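Sorting and Kitting Loose 2x2 Bricks for the Zatitdale Lending Shelf
Design Fundamentals, final project report
Group 5

Summary

We took a load of mixed toy building bricks, cleaned them, sorted them by size and color, and packed the 2x2 ones into small bags for the lending shelf at the Zatitdale branch library. The question was which colors to put together in a starter bag, and what kind of surface makes them easy to find and put back. Most of our time went to sorting. More than we planned for.

Background

The shelf already lends puzzles and wooden train track. Bricks were tried before and came back mixed up with bricks from other people's houses, so they stopped. The branch asked for something small enough that a parent can check it at the desk without dumping the whole thing out. A big tub does not do that. Our proposal called this the Fundora bag, the name stuck so we use it here.

Materials

Loose bricks, 3,403 pieces after we pulled out the broken ones and the stuff that wasn't bricks (hair ties, a lot of dried clay). All used. Sizes from single stud up to long thin ones. Only the 2x2 bricks went into the bags, the rest went back in boxes for the after-school room.
Mesh bags, drawstring, from Altıntaş. Got 500 in one order because the small pack was out of stock.
Dish tubs, old towels, mild soap.
Tables in the Tretach building, ground floor. Patterned cloth on one of them, the other left white.

Cleaning

Warm water and soap, soak, swish, rinse, out onto towels. We did not scrub each brick. Water stays inside the underside for a long time — we bagged the first batch too early and had to open all of it again. Second batch sat out over Sunday and was fine.

Do not use the hand dryer in the restroom. It blows them everywhere.

Sorting

First pass was by color. This was a mistake. A pile of one color with every size in it is really hard to look through, a small brick the same color as everything around it just vanishes. Second pass was by size, then color, and it went a lot faster. If anyone repeats this go size first.

Whites and light grays took the longest. Old white has gone yellowish and old gray has gone brownish and we kept arguing over the same bricks. In the end we made a "not sure" cup and did that cup last, near the window.

Fakes and off brands: we did not separate these by maker. We did press-fit every 2x2 against one reference brick and dropped the ones that fell off or had to be pried. Teeth were used. We bought a separator after that.

Choosing the colors

We had red, yellow, green, blue, white and black 2x2s in enough quantity to fill bags. For the starter bag we wanted the fewest colors that a small kid can name and tell apart. Red, yellow, green was what we ended up with. Reasons:

Blue and black got mixed up in the evening when the room lights were low. Not by everyone but enough.
White drops out completely on a white table.
Red and green is a known problem for some kids with color vision differences. This came up in our midterm feedback and it is a fair point. We kept both becuase the bag also has a card with the colors written out, but a version 2 should probably trade green for a dark blue and test again.

We looked at how the three colors read on the two tables, with the bricks spread out and turned different ways, studs up. On the patterned cloth the yellow got lost first, which surprised us, we had bet on green. On white all three hold up. Yellow is the weakest in strong light, the top washes out a bit and you go by the sides. Red is easiest at any angle.

Bricks on the white tabletop:

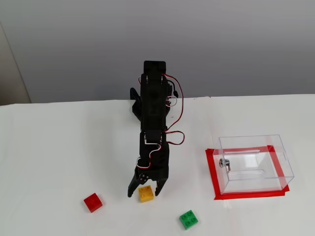
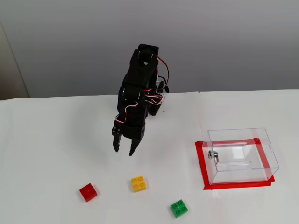 Red, yellow and green 2x2s, spacing and angles left loose.

So the card in each bag now says to play on a plain surface, light colored if there is one. One line, big type. We had a longer version with a drawing of a good table and a bad table and cut it, no one in class read past the first sentence.

Spacing matters as well. When bricks touch people read them as one piece and grab the pair. Spread out with a brick's width or more between them they get picked up one at a time. For the cleanup activity on the back of the card we ask the kid to spread them out first and then put them back in the bag by color, calling the color out. It takes longer. The desk person can then see at a glance if something is missing, at least in theory, we have only done this among ourselves.

Problems

Mesh too wide on part of the order. A 2x2 does not go through but the card corner does and it bends. We trimmed the cards.
Drawstrings too long for under-threes, need to be cut and re-knotted. Not done on every bag yet.
We lost most of one afternoon to the label printer.
Time log is incomplete for the first week, sorry. After that it is kept properly and is in the appendix.

Remaining work

Almost half the bags are packed. The rest of the 2x2s are clean and sorted in tubs, lids on, labels on the short side. Bags still need the number tags. We also need to ask the branch if they want the spare bags flat or boxed.

Test with real borrowers would be in July if the branch agrees. Measure: bricks out, bricks back, wrong bricks in the bag. Would also like to try a gray tray under the white table condition but we ran out of trays and then out of semester.

Appendix A: time log
Appendix B: card text, final and the two rejected ones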